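Stallbridge Dining Hall: Serving Counter and Kitchen Refit
Progress report to the Keane Fund
Prepared by Gopinath Annamalai, project lead
Mon 19 November

1. Status

The serving counter is installed and has been handed over by the joiners. The round wells are set into it, the rims are seated and sealed, and the lids have been delivered and fitted. Two items from the original scope are still open: the drain connection under the dishwash bench and the final position of the tray return. Neither stops the hall from serving. The project is inside its budget and behind its original program by one work package, as set out in section 5.

This report covers the period from the demolition of the old counter to the end of the first serving trials. It follows the headings in the grant agreement. Where the agreement asks for a figure that we don't yet have, the text says so and gives the point at which it will be available.

2. Scope as approved

The fund approved the replacement of the front serving counter, the making good of the wall and floor behind it, the replacement of the shelving in the dry store, and a new layout for the dishwash corner. The main cooking line was excluded and has not been touched. The extraction hood was also excluded, but it had to be cleaned and rebalanced after the demolition dust, and that cost has been carried by the hall.

One change to scope was agreed in writing with Sinéad Keogh at the fund. The original drawings showed a rectangular cut-out in the counter with a hinged cover. It was replaced with separate circular wells, each with its own loose lid. The reason was cleaning. The hinged cover on the old counter trapped food residue in the hinge channel, and the channel could not be opened without tools. A loose lid can be lifted off by its knob and put through the dishwasher.

3. Work completed

3.1 Demolition and preparation

The old counter came out in one piece as far as the till and in sections after that. The carcass on the till side was rotten at the base. The floor beneath it had been patched at least once before and was out of level, falling toward the serving side. Drekton, the flooring contractor, ground back the high area, filled the low one and laid a new coved section to meet the wall. The cove was not in the original quotation. It was instructed as a variation and priced at 1000, against the contingency line.

The electrical supply to the counter was found to be on the same circuit as the hall sockets. It has been separated and labeled at the board. The test certificate is with the hall records and a copy can be sent on request.

3.2 Counter top

The top is a pale beige with a slight pink cast and a glossy finish. The color was chosen from samples by the kitchen staff, who asked for something light enough to show spills. It does so. The gloss was a second choice. The matte version in the same color had a longer lead time, and the sample held on to turmeric after an overnight stain test, while the glossy sample wiped clean.

The drawback is glare. The overhead lights over the counter are bare linear fittings, and they reflect in the surface as long white streaks running across it. Serving staff reported this in the first trial and again in the second. It is a nuisance more than a hazard, but it makes it harder to judge whether a patch of counter has been wiped. We have obtained a price for diffusers and propose to fit them out of the remaining contingency, subject to your agreement (see section 7).

3.3 Wells and rims

The wells are recessed into the top toward the far side, away from the server's working edge. This leaves a clear run of counter in front of them for plates and trays. Each opening is finished with a bronze-colored metallic rim. The supplier, Grinirance, offered the rim in a plain steel color as well. The bronze color was selected so that the edge of each opening stands out against both the counter and the lid. On the sample board the plain rim and the lid merged into one shape under strong light, and two of the servers misplaced a lid on it during the sample review.

Sealing was carried out after the top had been down for a full week. The first bead was rejected by Jarlath Madigan at inspection: it had been tooled too thin on the far side and could be lifted with a fingernail. It was cut out and redone at no cost to the project. The replacement bead was checked by pouring water around each rim and inspecting the underside of the counter. No leaks were found.

3.4 Lids

The lids are stainless steel with a black knob at the center. The metal has concentric ridged rings. The rings add stiffness, and the lids supplied so far have kept their shape through the trials. They also collect starch. Rice water in particular dries in the grooves and will not come off with a cloth. Staff have been given a soft brush for this and the step has been added to the closing sheet.

The polished finish shows fingerprints. Staff have been told to handle the lids by the knob only, which was already the rule for hot service.

3.5 Dry store

The old shelving has been removed and the new shelving is up on all walls except the one behind the door. Stock has been moved back in. Heavy sacks are on the bottom level, tins are at waist height, and paper goods are at the top. The previous arrangement had sacks at shoulder height and was recorded as a lifting risk in the last safety review. That entry can now be closed.

4. Trials

Serving trials were run on the new counter before it was released for full use. The first was set for 40 covers and the second for 60. Diarmuid Ní Chonaill ran both from the kitchen side and kept the log.

The points arising were as follows.

The queue moved from left to right without prompting. The old counter required a sign.

Lids were put down on the counter in front of the wells during service and got in the way of trays. A lid rack on the back wall was tried in the second trial and was used by most of the servers, although it is slightly too high for one of them. It will be lowered by one set of fixings.

Condensation from the underside of the lids ran onto the counter when they were lifted flat. Tilting the lid over the well before moving it clears most of the water. This has been added to the induction sheet. The glossy finish makes the water easy to see from some angles and nearly invisible from others, depending on where the light falls.

No breakages and no burns were recorded in either trial.

5. Program

The counter package finished late. The delay came from the change to circular wells, which required the top to be cut again from new templates, and from the rejected seal. The dry store was brought forward to use the gap, so the net effect on the overall program is smaller than the delay to the counter alone.

The dishwash corner is the remaining package. The drain connection depends on access to the service duct from the adjoining property. Jarlath Moriarty has written to the owner and has a verbal agreement but no date. If access is given in December, the package can be closed before the hall's winter break. If it is not, the work will move to the other side of the break and we will submit a revised program.

6. Budget

Spending is in line with the approved breakdown except for the flooring variation noted in 3.1. The contingency has not been drawn on for anything else. The saving on the counter carcass, which was simplified when the hinged cover was dropped, has been offset by the rims. A full statement with invoices will be sent with the final claim, as the agreement requires. The final figure for the dishwash package can't be given until the duct has been opened.

7. Decisions requested

We ask the fund to confirm the following:

– that the remaining contingency may be used for diffusers on the light fittings over the counter;
– that the tray return may be placed at the end of the dishwash bench in place of the position shown on the approved drawing;
– that the closing date for the final claim may be extended if duct access is not given in December.

8. Maintenance

A cleaning routine for the counter has been written and is posted in the kitchen. The top is washed with a neutral cleaner and a soft cloth and then dried. Abrasive pads are not permitted on the top, the rims or the lids. The seal around each rim is inspected monthly and the result is entered in the kitchen log. If a seal lifts, the well is taken out of use until it has been replaced – the carcass below is sound and we want to keep it that way.
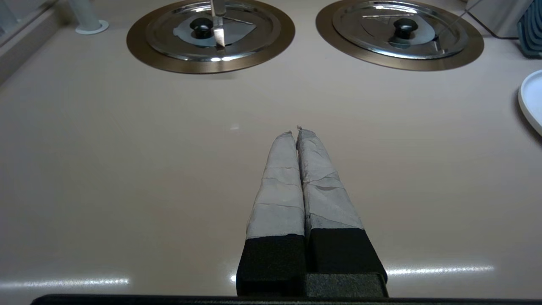
Spare lids are on order and will be kept on the top level of the dry store. The supplier's care sheet has been filed with the handover papers, together with the color reference for the top, so that any later repair can be matched. The next report will be sent when the drain connection is complete.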